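Home | Talks | Speaker notes | Past sessions | Contact

Sorting the sticks: notes for the Clodatdale evening, January

Start without the slides. Ask who has a drawer of chopsticks, skewers or garden stakes at home. Wait. Ask who has ever got it in order and had it stay that way past a month.

My position, so they know early – I don't believe in most sorting systems. The Grandden leaflet wants every stick graded by length, then by thickness, then by colour. I tried it with 125 sticks at the kitchen table. It took me 27 minutes and I couldn't see what I'd gained. Pause here, somebody will want to defend the leaflet. Let them.

Then the Jumulau method. Pairs first, singles after, everything else in a jar. Better. Still claims 100 per cent "recovery", and I'd like to know what's being recovered.

Mention the cloth. People say to work on plain fabric so you can see what you're doing. I've heard this at every session and never seen it tested. My own guess is that spreading the sticks out matters more than the colour underneath.

Slide 2. Bright tablecloth, bands of blue and magenta, flowers. Two slender sticks lying together on the left, a loose fan of long brown ones on the other side. Leave it up while they look.
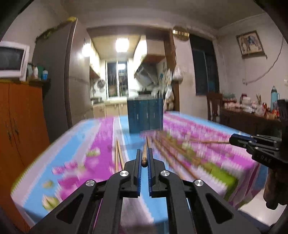
Fonseca wrote after the last talk that grading by length is worth the bother if you cook for a crowd, and that my jar is just a drawer standing up. Fair enough on the jar. I'm not persuaded on the crowd.

Finish on the jar question. Tea at 8, lids back on the tubs before anyone leaves.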